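Estau collected edition, hardback, volumes 1 to 41

Last updated: April

Estau ran as a weekly strip for longer than it probably deserved, and the Stindholm hardbacks are the third attempt to get all of it between covers. The first attempt stopped at volume six. The second used scans so muddy that the sea and the sky were the same grey. So when a publisher prints "complete and restored" on the spine, I keep my hand on my wallet.

Restored is partly true. Volumes 1 to 12 were shot from printer's proofs and the line work is crisp, with the lettering readable even in the crowded harbour pages. From 13 onwards the source is newspaper cuttings, and you can tell. Blacks fill in and the reds drift towards orange. Stindholm's own leaflet says the colour was "matched to the original throughout". I have held volume 19 next to a clipped page and would not use the word matched.

Complete is another matter. The Zaltevard storyline, which regular readers will want more than anything else, is missing two Saturday pages in volume 27. There is no note to say so. The story simply jumps from the siege to the wedding.
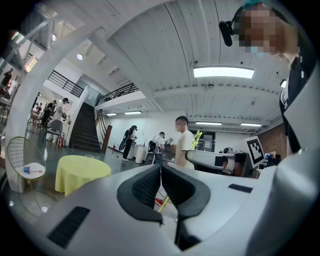
Gripper with black finger pads, and a headset microphone behind

Print run is given as 2000 sets, numbered on a card slipped inside volume 1. The card is loose – so a number on its own proves very little, and I would not pay extra for a low one. Sellers who describe a set as "from the first 153" are talking about the signed plates, which were sold separately and turn up in all sorts of sets.

Format: sewn hardback, landscape, matt paper, no dust jacket. Volumes 30 to 34 were bound by Garcia and stand slightly taller on the shelf. Spines fade in sunlight, the green ones worst.

A full set in good order is offered here at 4000, boxed. Single volumes are available from the middle of the run, but not 1, 27 or 41. If you only want the good years, buy the first 12 and stop. Later volumes are cheaper for a reason, whatever the price guides claim, and I have yet to see one sell quickly.

Returns accepted if the binding has split – please check volume 8 first.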